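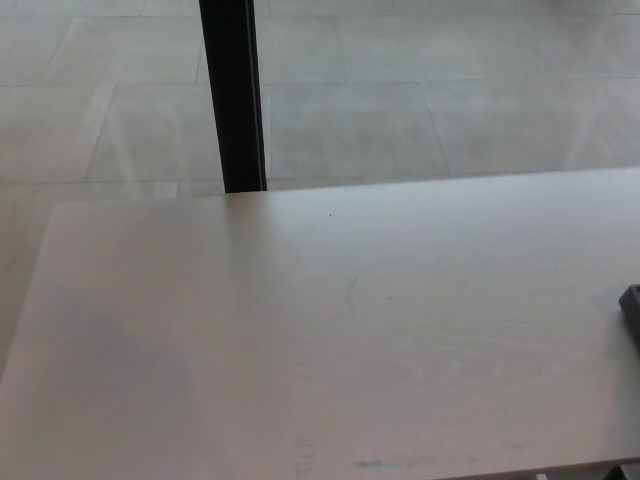
Utlow table-wiping set – README, with fault notes

Contents
483 episodes of a two-armed robot wiping marks off a pale tabletop, recorded at the Trivstead site. Each episode holds head camera video, joint positions, gripper commands and wrist force readings. The tasks are pen marks, smears and small debris. The marks are often faint, and some are hard to find at full size.

Status
Usable with care. Recording stopped in April after a fault in the left arm. Please read the next section before training on anything after episode 407.

What went wrong
In episode 408 the left wrist force sensor stopped updating and kept sending its last value. The Helmy controller took the frozen value as light contact and went on lowering the arm to find the table. It pressed down until the motor current limit cut in. The operator hit the stop button a moment later. No one was hurt. The wiping pad holder cracked and the wrist bracket was bent.

The controller should have caught this. It checked that force messages were arriving, but never checked whether their time stamps were changing. The sensor driver was resending an old message with the old stamp, and the check passed every time.

What we changed
- The controller now stops both arms if a force time stamp is more than 160 ms old.
- Downward travel is limited in software to just below table height.
- The sensor cable has been replaced and clamped at the elbow. The old one had a break near the plug – it only showed when the wrist was turned fully inwards.

Effect on the data
Episodes 409 onwards were recorded after the repair, with a new bracket. The left wrist camera sits slightly lower in these, so use the second calibration file. Episode 408 is kept in the folder named fault and is not in the training split.

Known gaps
Both arms are out of the head camera's view at times. Force readings before episode 12 were not zeroed.

Loading
Use the Skunden reader, with the time stamp check switched on. It is off by default.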